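A morning at the Kavlow bottling works, Tremley

I do love a factory open day, and this one had been on my list for ages.
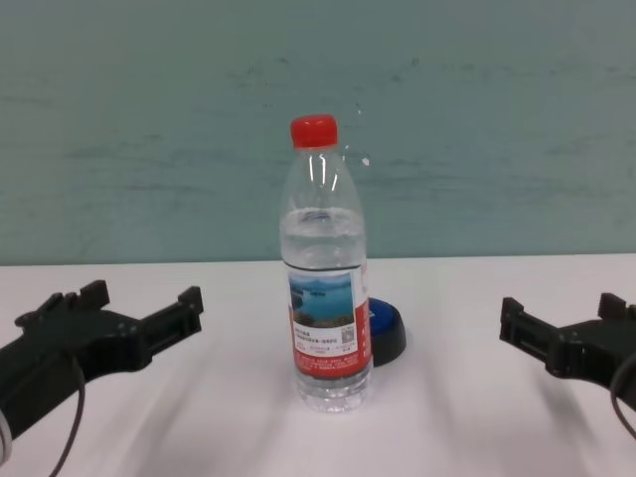 We started in the yard, where they hand you a hairnet and a very stern leaflet, and then went straight up to the viewing gallery over the filling line. The noise! I'd expected a sort of gentle clinking, but it's plastic all the way and it rattles like hail on a caravan roof. The line does 185 bottles a minute when it's behaving, and it stopped twice while we were up there, so I got a good long look at the capping part (my favourite bit by miles).

After that came labels, and I asked far too many questions. They get through 1,405 reels a year, all stored in a cool room that smells of glue – lovely if you like that sort of thing. Then a tasting, water from Tremley against water from their Iton spring. I got it wrong, and so did most of our group.

Entry was free, parking at the Wendt Road end is a squeeze, and the tea in the canteen was much better than it needed to be. The next open day is in July and you have to book. Wear flat shoes – the gallery stairs are metal grating and I saw one poor woman going down them in her socks.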